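Most advice on starting seeds in paper cups is written by people who want to sell you something that isn't a paper cup. The rest is written by people who did it once, in good weather, and took their photos before anything went wrong. I've used paper cups for tomatoes, peppers and basil for long enough to distrust both groups.

What follows works in a cool house with average windows. If you have a heated greenhouse, you can do nearly anything and get away with it, so ignore me.

## What you need

- Small paper drinking cups, the cheapest you can find
- Seed-starting mix
- A tray with a lip, to catch water
- A nail or a thick darning needle
- A pencil (marker fades, whatever the packet says)

You'll see "biodegradable seedling cups" from brands like Plolow at several times the price. I ran a batch of those next to ordinary cups one spring and couldn't tell the plants apart by May. The fancy ones also grew more mold. Maybe I got a bad sleeve. I'm not buying another to find out.

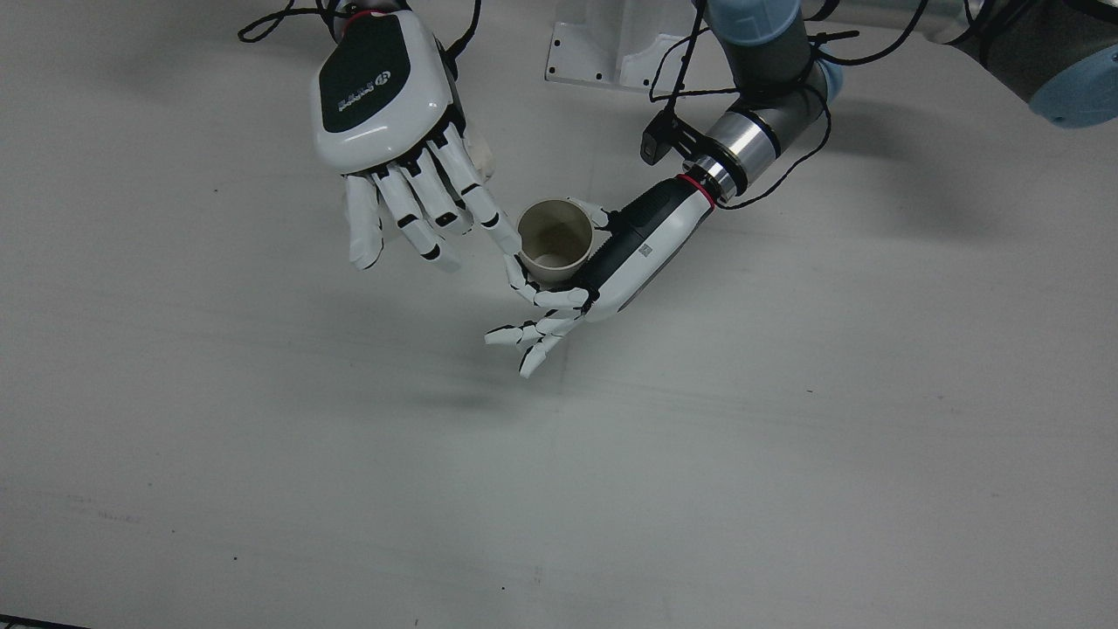
Size matters more than brand. Anything very small dries out by lunchtime on a sunny sill, and anything very big stays soggy at the bottom while the seedling is still too small to drink from it. A cup you could finish in three or four swallows is right for tomatoes. Basil will put up with less.

## Steps

1. **Make the holes first.** Three in the bottom, pushed from the inside out. Many guides say one hole is plenty. It clogs. Others tell you to punch holes up the sides for "air pruning," a nice idea that mostly gives you water on the windowsill.

2. **Wet the mix in a bucket.** Dry mix floats when you water it from above and takes the seeds with it. Add warm water a little at a time until a squeezed handful holds together and drips once or twice. If it streams, add more dry mix.

3. **Fill to just under the rim.** Tap the cup on the table twice and top it up. Don't press down. The old guides love to tell you to "firm gently," and everyone's idea of gently is different.

4. **Sow two seeds per cup.** Tomatoes and peppers go about as deep as your fingernail is long. Basil goes on top with a dusting of mix over it. I know some people sow one seed to save money. They end up with a tray of empty cups and a second sowing two weeks behind the first.

5. **Write on the cup.** Variety and month, in pencil, near the top where it stays drier. A man in my garden club, Beat Schnyder, swears by a numbered chart kept in a notebook. He has lost the notebook twice.

6. **Set the cups in the tray with a little space between them.** Cups that touch stay damp where they meet, and that's where they go soft. 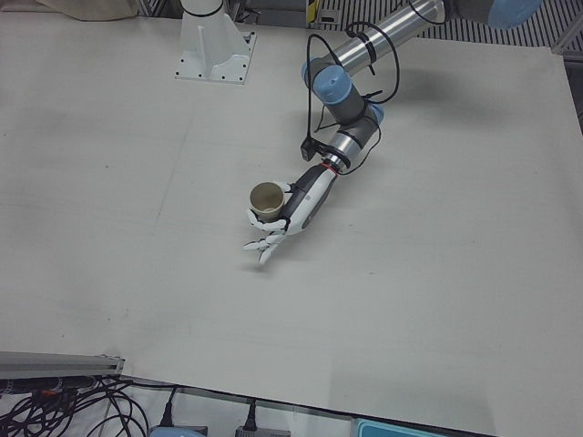 7. **Cover loosely until you see green.** A sheet of plastic wrap will do. Take it off the same day the first seedling shows, even if the others are still sulking. Leaving it on is how you get damping off, and no amount of cinnamon will save you, despite what the forums say.

8. **Water from below.** Pour a finger's depth into the tray, wait 20 minutes, and tip out what's left. Lift a cup before and after so you learn the difference in weight. It's a better guide than any moisture meter I've tried, and I've tried the Hegazy one and the Skiklow one. They disagreed with each other in the same cup.

9. **Snip the weaker seedling.** Use scissors, at soil level. Pulling it up disturbs the one you wanted.

## When to move them on

The usual rule is "two sets of true leaves." Fine, but look at the bottom of the cup too. If white roots are poking through the holes, it's time, no matter what the leaves are doing.

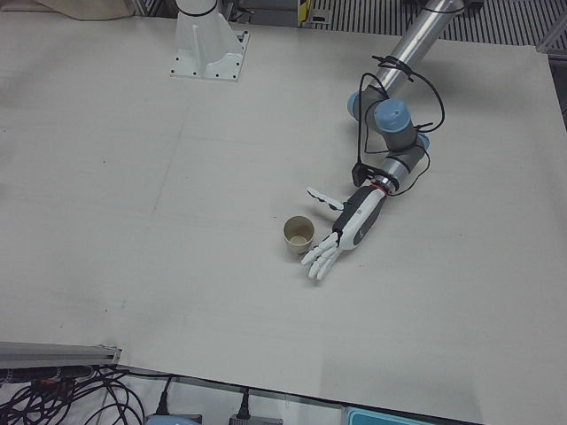 I don't plant the cup, and I'd argue with anyone who does. Many paper cups have a thin plastic lining, and even unlined ones can sit in the ground far longer than you'd like. One October I pulled up a stunted pepper and found its cup still whole, with the roots going round and round inside it. Slit the side with a thumbnail, peel it off, and put the plant in a bigger pot.

Tomatoes can go in deep, right up to the lowest leaves. Peppers should stay at the level they were. There are people who bury peppers too and claim bigger plants, but I've yet to see one of them grow a row the normal way alongside to compare.

Give them a shady spot for two days after the move, and hold off on feed for a week. Lined cups go in the trash.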